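23 October 2019
Sewing and soft goods bench, Ornport

Carried on with the rain cover pattern for the Povovora pannier. Version 7 went together this morning. The corner darts are better but the hem still rides up on the short side when the elastic is pulled in. I think the channel is too narrow for the elastic we switched to in February and the fabric bunches before it slides. Unpicked one side and widened the channel by 3 mm. It sits flatter. Will cut version 8 with the wider channel all the way around and leave the darts alone.

Seam strength. Omid pulled the last of the lapped seam samples on the spring rig. Best result was 549 N, on the sample with two rows of stitching and the longer stitch length. It let go in the cloth beside the needle holes and the thread held. The short stitch samples all tore along the perforations at much lower loads, same as last time. Going with the longer stitch from now on, and I've changed the setting card taped to the Bagheri so it doesn't drift back.

Thread. We are nearly out of the grey polyester. Parvaneh wants to try the bonded nylon from Rilar before we reorder. One cone is 3,000 metres, enough to do the whole trial batch plus mistakes. My worry is colour fade on the topstitching, as nylon has not done well on the roof rack here. Agreed to sew two test strips in each thread and leave them up there over summer. Strips are cut and labelled, not sewn yet.

Machine notes. The Bagheri was skipping stitches on anything over four layers. Changed the needle, no difference. Rethreaded, no difference. Pulled the needle plate and found a wad of lint packed under the feed dogs, hard as felt. Cleaned it out, put a drop of oil on the hook race and ran scrap until it stopped spotting. No skips through six layers after that. Please brush it out at the end of each day, especially after the fleece-backed cloth. The walking foot still knocks at full speed. I have been running it at half and that will do for now.
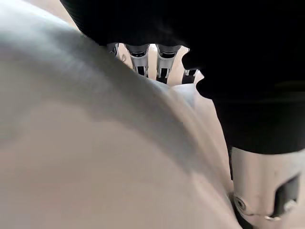
Dark and light, close up.

Cutting. Nested the cover panels by hand on the brown paper and got 26 panels out of the short roll, with a strip left along the selvedge wide enough for binding. All of them run the same way on the grain. I tried turning the small gussets crosswise to save cloth, but the crosswise ones stretched visibly when I taped the seams, so I've put those in the scrap bin. If anyone is short of practice pieces, help yourself.

Seam tape. The iron is running hotter than the dial says. At the usual mark the coating went shiny and one edge curled. Dropped it two marks and slowed down, and the tape bonded properly with no shine. Did the overnight soak on a taped corner from version 6: dry inside, apart from one damp spot where the tape crosses itself at the dart. Same place as on version 5. Parvaneh suggests a round patch over the crossing – worth a try, and easier than redrawing the dart. The hole punch set has a die the right size.

Binding. The folding attachment is still set for the wider tape. I lost a good half hour trying to work out why the raw edge kept showing on the underside. There is a screw at the back that needs to come in two full turns for the narrow tape. I've marked both positions with paint pen, white for narrow and yellow for wide.

To do:
Cut version 8, wider elastic channel.
Sew the fade strips and get them up on the roof.
Punch patches, tape one corner, soak it again.
Ask Omid whether the spring rig can be set up for a peel test on the tape.
Order needles, size 100 and 110. There is one packet left of each.
Elastic is low too, check the bottom drawer before ordering.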